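1/ Table-setting task update, because people keep asking how the example gathering is going. We're at 1089 keepers for Jellden now! I was hoping for 600 by this point, so I'm pretty happy.

2/ A keeper = one clean run, start to finish, driven by hand. If I fumble and regrab, it goes in a separate pile. Noelia Ortuño thinks we should train on the fumbles too, and I'm slowly coming around (don't tell her).

3/ Black on black is the mean one. Glossy black chopsticks, dark tray, and the gold bands are about the only thing that pops. I love these runs – the first version we trained did fine on pale trays and then went completely lost on dark ones.

4/ Blocks get moved between runs so it can't just memorize the layout. Orange by the corner of the tray, pink lower down, two pairs of chopsticks with a big gap between them.

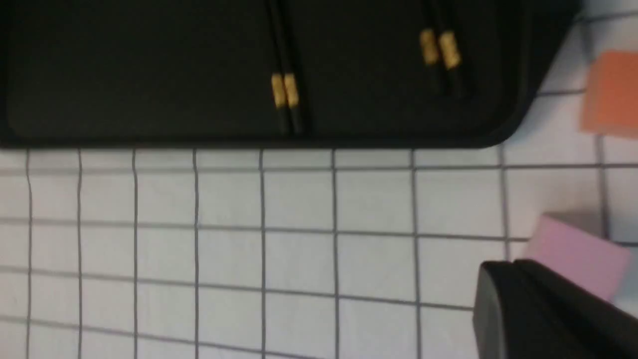

5/ Next up: 200 more with the dark tray, then bowls. Send snacks!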